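Notebook, August, open day at the Jatidley workshop
Written up the same evening, a few bits added the next morning

Doors at 10, first visitors through at five past. We had the Kanier cell running as the main demo and the old Prusico line parked behind tape as a static display. Sign-in sheet says 87 for the day, against 19 at the last one, so the mailout to the schools was worth doing.

Setup notes for next time. Power up both rails before the coffee urn goes on, they share a circuit. Homed everything at 8:40, then homed again after the table got bumped moving the barriers. Re-ran the hand-eye check on both sides and the offset was within 2 mm, so left it alone. Demo speed was capped in the config for the day. I'd like that to be a proper profile and not an edit somebody has to remember to undo. (Undone. Checked this morning.)

Script for the main demo was the kitchen set: cup, tray and the toy food. Operator drives the arms from the leader side, visitors stand at the front and call out what they want moved. Small pieces are a better crowd item than the blocks we used last time. People get quiet when the jaws come down near something that small.
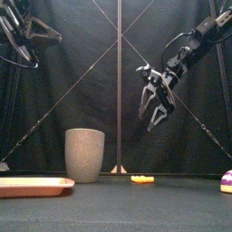
Kitchen set on the grey table, both arms raised, right gripper open.

Things that came up during the morning runs:

The tray rim is awkward. Coming in flat, the fingers ride up over the edge. Coming in at a tilt is fine but slow, and it takes a confident operator. Worth trying the softer finger pads.

The striped piece rolls. If it gets nudged toward the edge of the reach it's quicker to reset by hand than to chase it. Suggest a marked start position for it, tape underneath.

Cable loop on the right wrist caught once at full rotation, around 11. No fault thrown, backed it off and carried on. Needs re-routing before we do any long sessions. Logged it on the board.

Backdrop did its job. Detection was steady all morning, including when the roller door was open and the sun was coming in. Keep the curtain.

Lunch shutdown half an hour, arms parked, e-stop in, key out. Swept up, refilled the handout pile. We printed 300 of the single-page sheets and there are more than enough left for the next one, so don't let anyone order again.

Afternoon was the technical group, the Cordeiro people plus a few from the college. Different crowd entirely. They wanted the wrist camera view and the calibration routine, and hardly looked at the kitchen set. We put the logs up on the monitor and talked through one episode from start to finish, including how we throw out the bad ones. Good questions about time sync between cameras. I said what we do now and that I'm not happy with it. They use a hardware trigger at their site and offered to send the wiring notes. Chase that up.

They also asked how we store the episodes. Told them one folder per session with a plain text file of remarks beside it. One of them thought the remarks file was the most useful thing they'd seen all day, which says something about the rest of their storage. 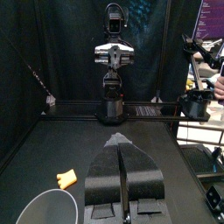
Can visitors drive the arms themselves?
Only with an operator beside them holding the e-stop, one visitor at a time, and at the capped demo speed. Under-16s watch from the barrier.

That one was asked so often it should go on the sign at the door.

Last group left a bit after 4. Final homing was clean on all joints. Left shoulder on the main arm felt warm to the hand when I covered it up, warmer than I'd like after a day at reduced speed. Could just be the hours. Will put a thermocouple on it and run the same script with no audience.

To do
Re-route right wrist cable
Make demo speed a saved profile
Soft finger pads, try on tray
Tape mark for striped piece
Separate circuit for urn, or move the urn
Email Cordeiro re trigger wiring
Shoulder temp test, log every ten minutes
Return the borrowed barriers to the front office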